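About Bonard

Bonard is a small workshop that builds and runs two-armed table robots. We set tables, clear them, fold cloths and stack plates, and we do it thousands of times over so that our customers don't have to find the faults themselves. Most of the work is done for Deko, who supply household linen and tableware, and for Turia, who fit out canteen kitchens.

People who write to us usually ask about the fault last July, so it has a place on this page along with the rest.

What went wrong

We had been running a cloth-folding job on one of our paired rigs. Part of the way through a fold, one arm lost contact with its controller for a moment. It should have stopped and held its position. Instead it took up the last command it had been given and carried on inwards, into the space where the other arm was working. The two grippers locked against each other, a wrist servo overheated and the plastic housing around it softened. A plate went off the table and broke.

No one was hurt. An operator had been reaching towards the table a few moments before to straighten a cloth, and that is the part we took most seriously. The emergency stop was within reach, but it cut power to only one of the two arms. We had wired it that way during an early build and never gone back to it.

We stopped all the rigs the same afternoon and they stayed off until we had an answer.

What we found

The lost contact came from a worn connector. The cable had been tied too tightly to the forearm, so every time the wrist turned it pulled a little at the plug. We went back through the logs and found 78 short dropouts on that one cable in the weeks before the fault. Each had cleared by itself and been written down as a warning. Our software did not stop for warnings, and we did not read them often enough.
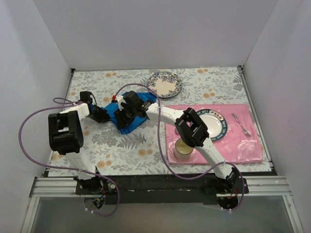

Cloth work is hard on cables. A fold brings both grippers close together, and the wrists turn more than they do when moving a cup or a fork. We had tested our cable ties on simple lifting jobs and assumed the results would hold for everything else. They didn't.

What we changed

The emergency stop now cuts both arms on every rig. We test it at the start of each shift and the person who does the test signs for it.

An arm that loses contact, even briefly, stops where it is and stays stopped until someone has looked at it. This costs us time. On a bad day it costs us a lot of time, and we have kept it.

Cables are tied with slack at the wrist and checked by hand every 4 weeks. Connectors are replaced on a fixed schedule, whether or not they look worn.

Nobody reaches over a table while the arms have power. If a cloth needs straightening or a plate has slid out of place, the run is ended and started again.

The software also keeps a minimum gap between the two grippers unless the job calls for them to meet. For folding it has to be allowed, so on those jobs the speed is held down and the force limit is lower — slow enough that customers do sometimes comment on it.

Baran, who make our controllers, were given our full logs and a copy of the report. They have since changed the way a dropout is handled in their own code.

What is still open

We would like the rigs to notice a strained cable before it fails. Two methods have been tried. The first gave too many false alarms to be of use, and the second is still on trial.

Visits and reports

Customers can ask for the full report on the July fault, including the parts that don't show us in a good light. We also welcome visits by arrangement. Visitors are asked to stay behind the marked line while a rig is running, and to tie back long hair and loose sleeves.

Page last revised 6 Feb 2024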